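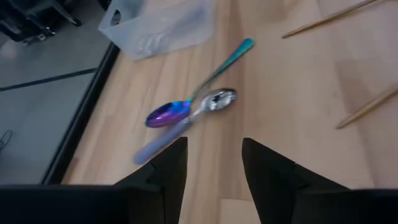
Bresora Mixed Spoon Set and Sorting Bins
Sold by Bendley Kitchen & Table

Most colored flatware is sold on the strength of one good photo. We have stocked enough of it to be suspicious, so this page is longer than the ones for our plain steel, and some of it may talk you out of buying.

The Bresora line has two finishes you can order alone or together. The first is the iridescent one: purple and blue in the bowl, turning green and teal along the handle. The second is a silver spoon with a thick, matte handle in a grayish lavender. They do not match each other and were not designed to. If you want a table where everything lines up, order one finish and stop.

About the iridescent color

The maker calls it "permanent." We don't use that word. It is a very thin colored layer on steel, and thin layers wear where they rub. Expect the back of the bowl to go first. The color also moves with the light, so a spoon that looks violet under a window can look nearly navy over the sink. People send these back as the wrong shade. They are the right shade, in a different room.

No two handles change from green to teal at quite the same point. We don't sort for it and can't take requests.

About the lavender handle

Comfortable, a bit fat. It takes up more room in a drawer than you'd think, and it will not nest with slim spoons. The matte surface hides fingerprints well and holds on to turmeric just as well. Wash it soon after a curry or live with the result.

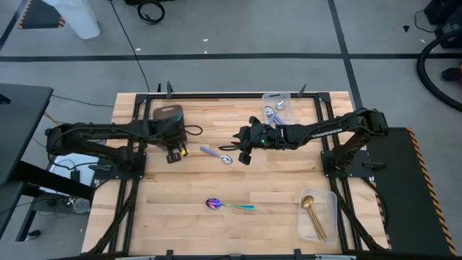
Bendley Table Goods, Issue 5, p. 70

Dishwasher

The box says dishwasher safe. Our own advice is up to 70 degrees Celsius, no lemon-scented tablets, and nothing aluminum in the same basket. Hand washing is better for both finishes. Steel wool will ruin either one in an afternoon and is not covered.

The surface underneath

A few customers have asked if the spoons mark wood. Steel marks wood if you drag it, whatever color it is. On an oiled butcher-block top you'll see faint lines in time, and on a sealed one you probably won't. Neither finish should leave color behind. If yours does, write to us, we want to see it.

Wooden spoons

The mixed set adds wooden spoons from Wato. They are ordinary wooden spoons with long handles and rounded bowls, and they cost more here than at a hardware store. What you get for the difference is a smoother edge where the bowl meets the handle. Worth it if you stir a lot of porridge. Otherwise buy the cheap ones and spend the money on oil. 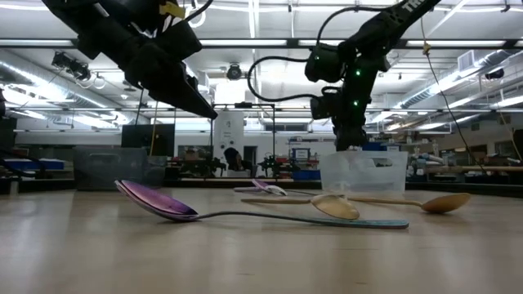

Photo: Bendley Kitchen & Table

Bins

Sorting bins come from Jaunzems, in clear or smoke. We were doubtful that anyone needed a special bin for spoons and we still are, a bit. A shoebox holds spoons. The case for the clear one is that whoever is putting things away can tell which bin is which without lifting anything. The case for the smoke one is that it hides crumbs, and we're not sure that's a benefit.

Things to know before adding bins to your order:
They have no dividers. Mixed cutlery will tangle.
Long handles lean on the rim or stick up past it. Measure your drawer first.
Clear plastic scratches, and scratches show more on clear than on smoke.
They are not for the oven, the microwave or hot fat.
Chopsticks fit if you let them lean. They won't lie flat.

We'd give each kind of utensil its own bin: bright spoons in one, silver in another, chopsticks by themselves. Two kinds to a bin works for about a week.
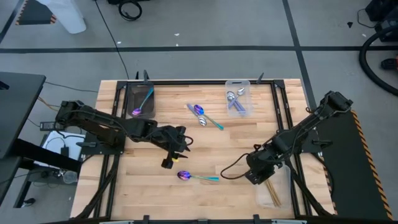
Bins in clear and smoke, with spoons and chopsticks.

Ordering

Minimum for cafes and schools is 80 pieces per finish. Home orders have no minimum. Chopsticks are sold separately and are not part of the mixed set, whatever the old listing said. We expect the next lavender shipment in September, and the last one was late.

Returns

Unused spoons, any reason. Used spoons, only if the color lifts, bubbles or flakes. Wear on the back of the bowl is normal and we will say so. Bins can come back if they arrive cracked; send a picture of the carton too.

Item 700, mixed set. Finishes and bins are listed separately in the order form.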